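3 min read

Some notes from our data gathering for the tube task, for those who asked me in July how we do it. It will be a few posts.

We are teaching a two-arm robot to handle capped tubes in a rack. The model learns from recorded examples, where a person drives the arms by hand controllers. One example is one go, start to end. So far we have 2,862 of them.

Of these I have marked 147 as not good for training. Most are my own. When I am tired I stop with the fingers near the cap and think, and the model then learns to stop and think also. It is a very obedient pupil.

Akinyi Muli made the rule that we change the liquids and the places in the rack before each batch. I found this slow at first. But our first model, the one we called Skollevik, had learned one place in the rack and not the tube. When we moved the tube it went to the old place with great confidence.

We record the wrist view and the head view together. From the wrist you can read the scale on the tube, from the head you see both arms and the whole rack.
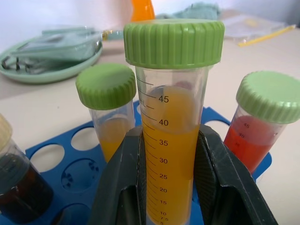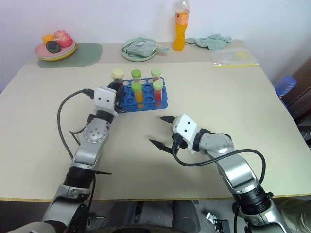 Nestor Tagle replied under my last post that he would throw away the wrist view and collect twice as many examples with the head view only, because storage costs money and in his experience the model mostly ignores the second camera anyway.

Nestor, I did try this, on a small set. The arm came to the correct tube but closed too high, on the cap. With both views it happened less. I would not call it proof, the test had only 99 goes.

What I would do differently: write the label directly after each go. I left it until Thursday evening one time and could not remember why 13 of them had a question mark. I had to watch all again.

Next batch is with the left and right arms changing jobs. Lorna Cabrera will drive, she has much calmer hands than me.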